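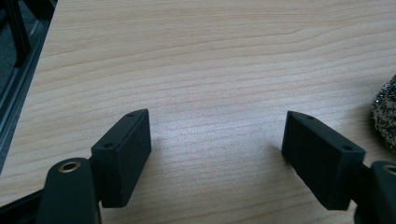
Entretenir un plateau de table en bois clair

Par Blažena Vrabec

Ce guide concerne les tables claires dont le dessin du bois reste apparent : bureau, table de cuisine, plan de travail d'atelier. Il vaut pour les plateaux huilés, vernis ou à décor bois, avec une différence importante au moment de la finition.

Matériel

Deux chiffons en microfibre, une bassine d'eau tiède, du savon noir liquide, une brosse souple et une lampe que l'on peut poser à plat. Pour un plateau huilé, ajoutez une huile incolore et un chiffon de coton qui ne peluche pas.

1. Identifier la finition

Déposez une goutte d'eau dans un coin peu visible et attendez 10 minutes. Si le bois fonce sous la goutte, la protection est usée ou absente. Si la goutte reste en surface, le plateau est verni, stratifié ou huilé récemment. Regardez aussi le chant : sur un décor imprimé, les veines s'arrêtent net à l'arête.

2. Dégager et dépoussiérer

Retirez tout ce qui peut l'être et passez la brosse dans le sens du fil, sans appuyer. Les objets lourds se soulèvent, ils ne se traînent pas : un grain de sable coincé dessous suffit à rayer le vernis. 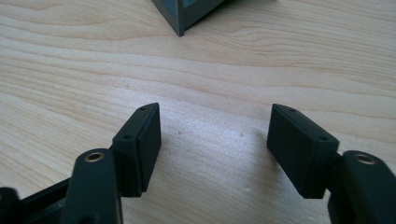
Le contrôle se fait à la lumière, avant de mouiller quoi que ce soit. Baissez la lampe presque au niveau de la table et déplacez-vous autour. Sur un bois pâle, les zones très éclairées effacent le veinage et l'on passe facilement à côté d'une petite marque, comme le minuscule point foncé au milieu du plateau. Grattez ce genre de point avec l'ongle. S'il part, c'était une poussière collée ; sinon, repérez-le avec un bout de ruban de masquage.

3. Laver

Diluez une cuillère à café de savon noir dans un litre d'eau. Essorez bien le chiffon et travaillez par bandes, d'un bord à l'autre, en suivant les veines. Rincez avec le second chiffon, à l'eau claire, puis essuyez tout de suite.

4. Protéger

Plateau verni ou stratifié : arrêtez-vous au séchage. L'huile n'y pénètre pas et laisse un film gras.

Plateau huilé : laissez sécher une nuit, appliquez une couche fine au chiffon de coton, puis retirez l'excédent au bout d'un quart d'heure. Étalez les chiffons imbibés à plat, dehors, avant de les jeter, car ils peuvent s'enflammer seuls. N'utilisez pas la table avant le lendemain.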